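Filed under: Bath & Laundry / Towels / Long-Term Reviews

I bought my first Bakeler towels in February, in the tan, after my old set finally got so thin I could practically read through them. I'd been putting it off for ages. Towels are one of those things where every store has a whole wall of them and they all feel amazing on the shelf, and then you wash them twice and you're drying yourself with a place mat.

So I started small. One hand towel, one bath towel. If they held up I'd get the rest, and if they didn't I'd only be out a little (the pair came to $20 on sale at Skirkus, which seemed low enough to gamble on).

First impressions were good! The loops are on the long side, so there's a nice fuzzy feel to them without that slippery coating some new towels have. The color is a proper light brown, a bit like milky tea. I was worried it would lean pink, because the last "tan" thing I ordered online was basically a peach bath mat, but no, it's tan.

They shed. I have to be fair about that. The first wash left a wad of lint in the dryer screen the size of a hamster, and the second one wasn't much better. I wash them by themselves now, warm, no softener, and by the fourth or fifth load it had calmed down to normal towel levels. My black leggings got caught up in load number two and I'm still picking at them.
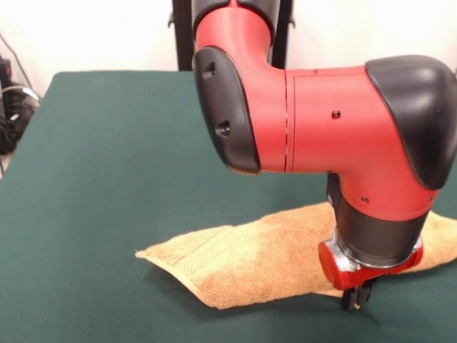
The woven band was my other worry. On cheap towels that's always the part that goes first - the band shrinks, the terry doesn't, and you end up with a weird pinched waist near the end that never lies flat again. On the Bakeler bath towel there's been a little bit of that, maybe a finger's width narrower than the rest if I lay it out and really look. The hand towel hasn't done it at all. I smooth the bands out by hand before they go on the rack and that seems to help.

Drying power is where I got won over. I have a lot of hair and my old towels just sort of pushed the water around. With this one I can wrap, go make coffee, and come back to hair I can deal with. They're not super thick, so they also dry out overnight on the hook, even in my bathroom with the window that doesn't open. I had a set of Brastell ones a few years back that were twice as plush and smelled like a pond by the second morning, so I'll take the thinner towel, thanks.

My neighbor Kendra Paquette has the Rizk version, and we did a swap for a couple of weeks because we're like that. Hers are softer on your face, no question. They also cost a lot more and she says they snag on everything, and I did manage to pull a loop on one with my watch (sorry, Kendra). The Bakelers have one pulled loop between them so far, which I snipped, and it hasn't run.

A few gripes. The hanging loop is tiny and sewn into the side seam, so it's useless on my big hooks. The care tag is scratchy and I cut it off on day one. And the corners curl up a bit when they come out of the dryer, which doesn't bother me but would drive my mother up the wall.

I've since gone back for 8 more bath towels, enough for the hall closet and the guest room, and retired all the old ones to dog duty. Would I buy them at full price? Probably, though I'd wait for a sale if you can stand it. Skirkus seems to mark them down pretty often, and the tan is usually the last color left.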